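CLAVEN RENTALS - TURNOVER SAFETY CHECK
Unit: Palma, upper floor
Date of check: 3/5/22
Form used: Jedent short form, with comments

1. Smoke alarms
Pass, with a grumble. All 3 sound when the button is pressed. The button tests the horn and the battery, so I also want the manufacture dates. The hall unit has been painted over and the date can't be read. Replace it.

2. Carbon monoxide alarm
Pass. Plugged in behind the bedroom door, which strikes me as a place chosen for the outlet. Move it to the hall.

3. Fire extinguisher
Fail. Gauge is in the green but the pin tie is missing and the tag has no initials after April. The last report says "checked monthly." By whom?

4. Stove and hood
Pass. Burners light on the first try. Hood filter is greasy. The cleaning log says it was washed at the last turnover - I don't believe it.

5. Outlets near the sink
Fail. The GFCI trips on its own test button but did not trip on my plug-in tester. Driltia billed $1,856 for electrical work in this unit and listed this outlet as done. Get them back before paying the balance.

6. Hot water
Not scored. The form asks whether the water is "comfortable," and I won't sign for that. Put a thermometer in the kit and a number on the form.

7. Windows and exits
Pass. Both bedroom windows open fully and stay open. The back door deadbolt needs a key from the inside. Legal or not in this building, I would change it to a thumb turn.

8. Stairs and railing
Pass for now. Top bracket has 5 screw holes and one of them is stripped. Last year's sheet called the railing "solid," a word I'd like to see retired.

Result: two fails, one item not scored. The Jedent form would still let this unit through, as it adds up points and treats a dead outlet the same as a loose towel bar. I am holding it until items 3 and 5 are fixed and rechecked in person - a text message saying "all good" won't do. 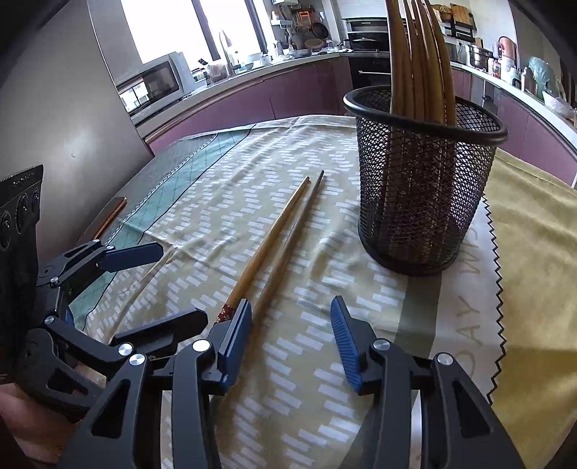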